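My Flat Iron Saga, or How I Finally Stopped Frying My Ends

So I have been straightening my hair since high school, and for most of that time I did it with whatever flat iron was on sale. I never gave it a thought. It got hot, I squished my hair in it, the hair came out flat. Done!

Then last winter my old one died on me mid-morning, with one side of my head finished and the other side looking like I'd slept in a hedge. I went to work in a hat. And that evening I sat down to buy a new one and fell down the deepest rabbit hole of my life, so now you all get to hear about it.

First of all, did you know people have been doing this with metal and heat for well over a century? The early ones were tongs or combs you warmed up on a stove, and you had to guess when they'd cooled off enough to not burn your hair clean off. My grandmother told me she and her sisters used to do theirs on the ironing board, under brown paper, with the regular clothes iron. She tells this story very calmly. I have never heard anything so scary.

Anyway, back to the shopping. The first thing I looked at was plates, and there are three words you'll see over and over: ceramic, tourmaline and titanium. Ceramic heats pretty evenly and is kind to fine hair. Tourmaline is usually a coating on top of the ceramic, and it's supposed to cut down on frizz (I can't swear to it, but I did like the one I tried). Titanium gets hot fast and stays hot, so it suits thick, stubborn hair and people who are quick with their hands. I am not quick with my hands. I stop halfway down a section to look at my phone.

The thing to check is whether "ceramic" means the whole plate or only a thin coat of it over metal. My old iron was coated, and when I finally looked at it in good light the coating had chipped along one edge. So for who knows how long I'd been dragging a rough little metal spot down the same side of my head every morning. That was the side with all the broken bits! I had been blaming my pillowcase.

I ended up with two on my list, the Skollik and the Fuler. The Skollik was 50 dollars, with solid ceramic plates, a plain dial and a nice long cord. The Fuler cost a good bit more and had a little screen, a travel lock and a pouch that doubles as a heat mat. I went back and forth on this for an embarrassing number of evenings.

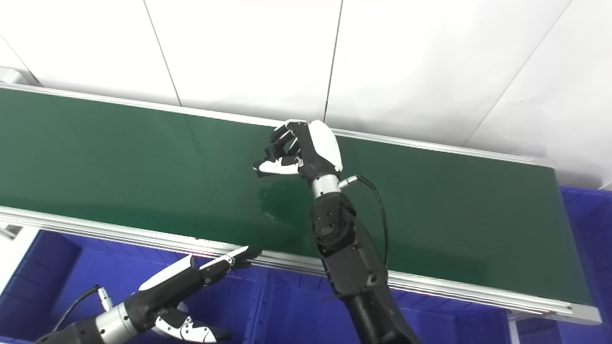
Deb-free zone of a comment section that this is, I'm still pasting in what a reader called curlsinkestwood wrote under my last post, when I asked for advice: get the one with the dial, because you will set it once and never touch it again, and a screen is one more thing to quit working. She's had hers for 5 years and says the only thing she's ever done to it is wipe it down.

Well, that settled it. I got the Skollik.

The first morning I did what I always do, which is crank it all the way up. Don't do this. I had no idea how much hotter it ran than my poor old one, and there was a smell. Not a terrible smell, but a smell. I turned it down by a third the next day and my hair came out just as straight. My hair is on the fine side, and I'd been cooking it at the top setting for years for no reason at all.

Other stuff I've changed since then, in no special order:

I wait until my hair is dry. All the way dry, including the sneaky layer at the back of the neck that always feels dry and then isn't. If it sizzles, stop and go get the dryer.

I use a heat spray now, a light one. I bought the Miyazaki one at the drugstore and it smells like pears. Two or three spritzes is plenty, then comb it through and give it a minute. I used to drown my head in the stuff and then wonder why everything looked greasy by lunch.

I take smaller sections and do one slow pass on each. With big chunks I had to go over the same piece four or five times, and the middle still stayed wavy. It feels like it should take longer this way but I'm out of the bathroom sooner.

And I clean the plates! Unplugged, totally cool, with a soft damp cloth. All that spray bakes on and turns into a sticky brown film, and then it tugs. I do it whenever I remember, so maybe every other week.

The one thing I don't love is that the Skollik takes its time to warm up. I plug it in, go make my coffee, and it's ready when I get back. It also doesn't have a mat or a pouch, so it lives on a folded-up silicone baking sheet on the edge of the sink. It does shut itself off if you forget it, and for someone like me that matters a whole lot more than a pouch.

I went in for a trim in February and only needed an inch off, when it's usually three. My stylist asked what I'd been doing and I talked her ear off for the whole appointment.

Next up I want to try doing loose waves with it – you sort of turn your wrist as you pull it down – but so far I've only managed one weird dent above my left ear. If you know how to do the other side without switching hands, please leave me a comment!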